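Gallery: the folding table at Pruswood

I was sceptical when Wanting Qian first pitched the padded folding table, and I'm still not sold. The claim was that a big soft grey top would make short work of the uniform pile. We do plenty of polos, and a polo is an annoying thing to fold. The collar wants to stand up, the placket buckles at the buttons, and the sleeves never lie the way the diagram says they should. A nicer table changes none of that.

The old laminate bench cost us 90 dollars second-hand. The Zenden quote for this one was 900, before freight, and Charoen Wannasri tells me the larger model runs to 2,000. For that money I'd expect the shirts to press themselves.

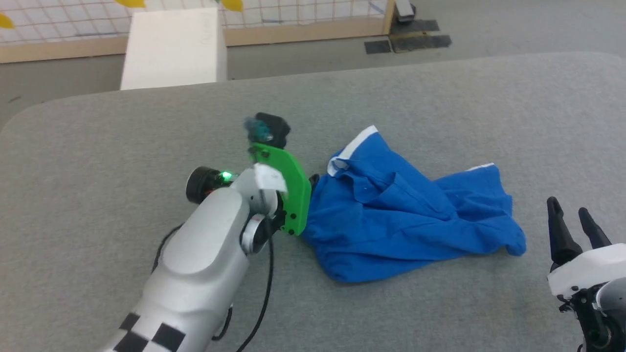 Blue polo with white trim, crumpled. Grey padded top.

I'll give the surface its due. It has a bit of grip, so a shirt stays where you drop it, and the speckled colour hides lint (whether you want lint hidden on a folding table is another question). The rounded corners are kinder on the hip than the old bench was.

What I don't buy is the time saving. The brochure says a heap becomes a neat square in 2 moves. I've tried it since March and I get there in five, sometimes six if the collar rolls under. 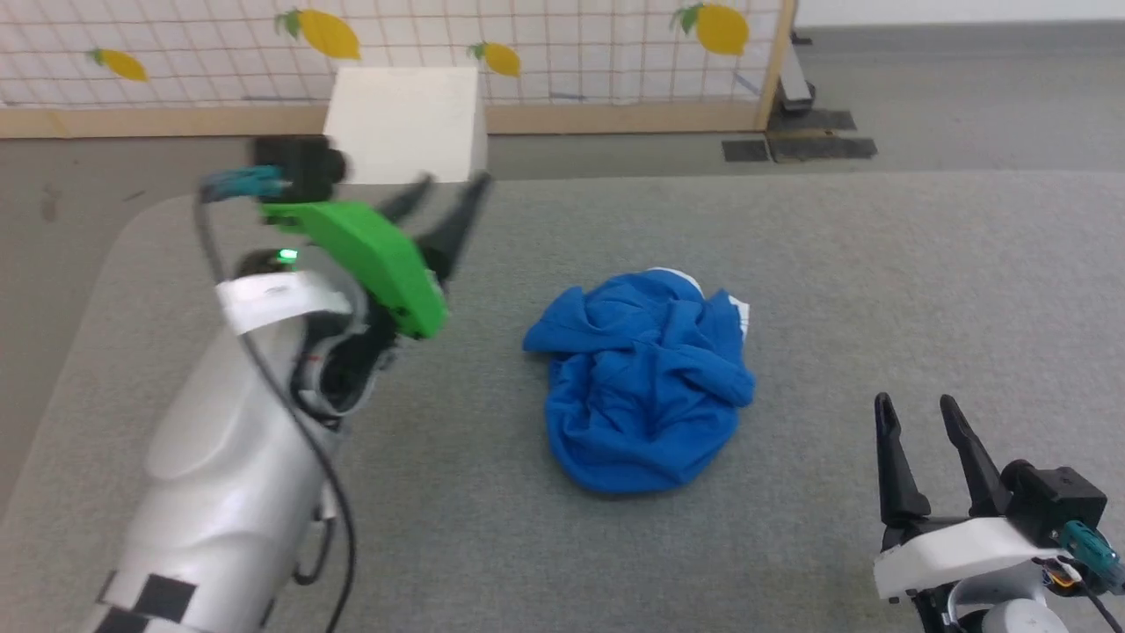
Charoen reckons I start from the wrong end and should find the collar first, then shake the whole thing out by the shoulders. Maybe so – but that worked just as well on the old bench. Wanting wants a second table for the afternoon load. I've asked to see a full basket done on this one first, with a clock running.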